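Wallura Household Sorting Program
Progress report to the Gauthier Fund, second period
Korketberg site

You asked last time for fewer adjectives and more about what is being done, so this report is short on the first. I took over the reporting in January, and I'll say at the start that I did not think much of the original plan. I think somewhat more of it now, though less than the application promised.

The application said families moving into the Proststead apartments would arrive with "a manageable number of belongings, sorted by category." That was never likely. People pack by what fits in the box. We have now opened 140 boxes out of the pile in the back room, and the written label matched what was inside in fewer of them than I would like to put in a report. A box marked KITCHEN held winter boots and a lamp. Two marked BOOKS were mostly towels.

Toys are the worst of it. They come mixed in with everything else, they have no standard shape, and they don't stack. The plan allowed 36 hours for toys across the whole period, and we had spent that before we were halfway through. I'd ask you not to read this as a failure by the people doing the sorting. The estimate was made by somebody at a desk, and I have not been able to find out how they arrived at it.

What we do now is simpler than what was proposed. Everything soft or small goes out on a blanket spread over the table, where it can be seen and won't roll so easily. Then it goes into whatever open cardboard box is closest to the right size. The plan called for matching plastic bins with snap lids at a cost of $588. We bought 2 to try them. The lids are stiff, and a bin full of plush is too wide for the closet shelves at Proststead. I recommend that we not buy the rest. Used fruit boxes from the grocery store cost nothing, they fold flat afterward, and families can throw them out without feeling bad about it.

A typical toy table has a few things already in the box and the bigger ones waiting next to it. Plush goes last because it squashes and can fill the gaps. Anything on a chain or a string gets looked at before it goes in, as these tangle with each other and somebody then spends ten minutes on a knot.

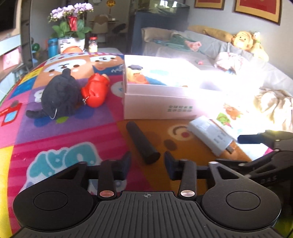
Miloslav Gajdoš read a draft of this section and disagreed with me. He thinks toys should not be sorted into boxes at all before the family is there, that a child should be the one to say which go together, and that we are tidying for the sake of having something to put in a table at the back of a report. He would stop at the blanket, with everything laid out, and let them pack it.

I think he is partly right. The trouble is space. With one table we can't leave a family's toys lying out overnight, and families come when they can. We have agreed to try it his way for the next few move-ins and write down how long it takes. I expect it will take longer. He expects fewer phone calls asking where something went, and we do get a lot of those.

On the other items in the grant:

Labels. The color-coded stickers are not working. They peel off cardboard, and there were too many colors to begin with. We have gone back to a marker and plain words, written on two sides.

Intake sheet. Cut from four pages to one. It is being filled in now, which the old one mostly was not.

Light. The table gets strong sun for part of the day, and it is hard to read labels or see into a box on the bright side. A plain roller shade would fix it. I would like to move a little of the unspent bin money to this and will send a separate request.

Satisfaction survey. I have left the results out. Very few came back, and the questions were written so that it was hard to give a bad answer. If you want a survey next period, I would rather write a new one.

The remaining boxes should be done before the next report, if no more arrive. More usually arrive.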